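The Folding Question, Again

Since December the Kutamstead clothing swap has asked everyone to fold what they bring before it goes on the table. The handout says to use the Mokard fold, a six-step business that promises every shirt will come out the same size. I have my doubts.

My main complaint is black shirts. You can't see the seams, so you can't find the shoulder, so step two is guesswork. Stretch one out sideways by both ends and you get something close to a rectangle, plus a collar that bunches up wherever it likes.
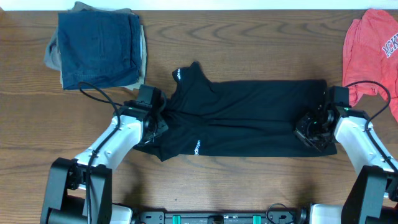 The handout calls this "resting the garment." I call it ironing for people who don't want to iron, and I doubt it does much for the wrinkles. Pulling harder mostly gives you a longer shirt.

Jeans are another matter. Denim wants to be folded. Put a dark pair on top of some khaki and you have a decent stack with no steps at all, even if the edges stick out a bit. Nobody browsing a swap table minds an edge.
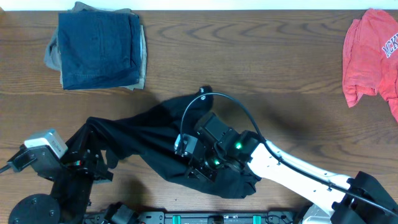

And then there's the red T-shirt problem. Every pile has one – the crumpled thing off to the side that gets left for last. If the method is so quick, why is there always one waiting?

I'll give the handout credit on one point. It tells you to start on a bare stretch of table with a wall behind it, and a clear surface does more for a tidy pile than the other five steps put together.

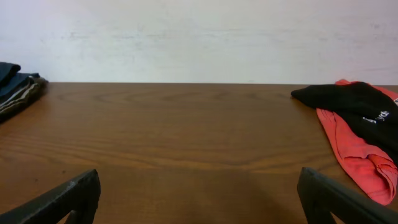

Page last changed: March 2023

We had 122 pieces on the list at the last swap, and 18 went home unclaimed. The Asante Street group blames poor folding. I'd blame the clothes. A ribbed top that won't lie flat is going to slump whatever you do to it, and a loose thread puts people off faster than a crooked sleeve.
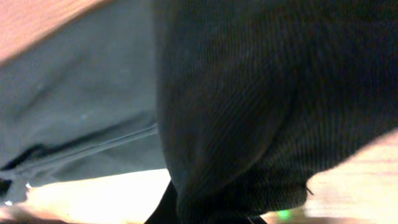 Dark ribbed fabric next to a smoother gray-blue piece.

My suggestion for the next one at Musau Hall: fold in half, fold in half again, stop. Allow three minutes for a bag of shirts and see if anyone complains. If you swear by the Mokard fold, bring a black long-sleeve and show me.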